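Re: [floor-reps] Cell handling at Hultthorpe, what changes in January

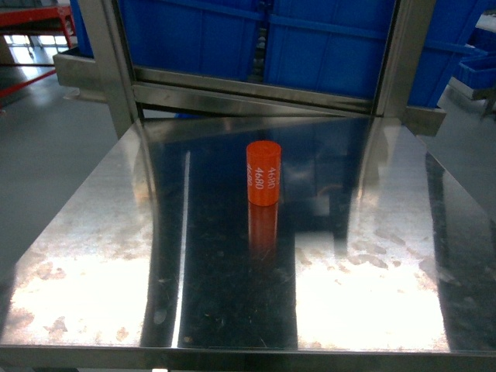 I've read the Zukoner summary twice and I still can't find the bit about people. Plenty on pick rates.

> On 13 Jul 2019 the Gullham office wrote:
>
> The new line will sort 2344 cells a shift. Staff on the steel tables will be freed up for more rewarding work. No posts are at risk.

Freed up to do what? There are 19 of us on sorting across both sites. When Ayala went in at Gullham we heard the same promise, and four people ended up on nights clearing jams. It's the same grade and worse hours, and they weren't asked.

I'd also like to see where the 2344 comes from. The trial ran 400 cells, all one type, with a fitter standing by. Our bins come in mixed, and half the skill is spotting a dented one before it goes any further. Who does that check in January, and who gets the blame if it's missed?

I'm not against the kit. I want the rota in writing before we agree to anything.

Hultthorpe sorting, day shift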